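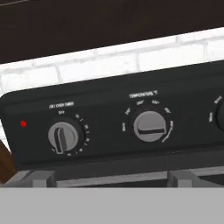

What did visitors see at the Tavar open day? A simulated kitchen in which a robot arm practices working at a stove, shown on a large screen and run by the people who built it.

The lab opened its doors on September 14, 2025, and nearly 80 people came through during the afternoon. Duangjai Rungrueang, who leads the kitchen project, ran the demonstration twice and took questions after each session.

The stove in the simulation has light gray knobs on a black panel, one of them for temperature, in degrees Fahrenheit. Rungrueang said knobs are a good test for a gripper, as a small error in the wrist angle is enough to lose hold of the grip bar.

Otis Lyons, an engineer on the team, let visitors steer the arm themselves from a desk by the window. Children under 9 needed a parent with them. Most of the questions were about when the software would be tried on a real stove. Lyons said that work is planned for April, in the test kitchen at Corelden.

The next open day has not been scheduled. School groups of up to 11 students can ask for a visit through the front office.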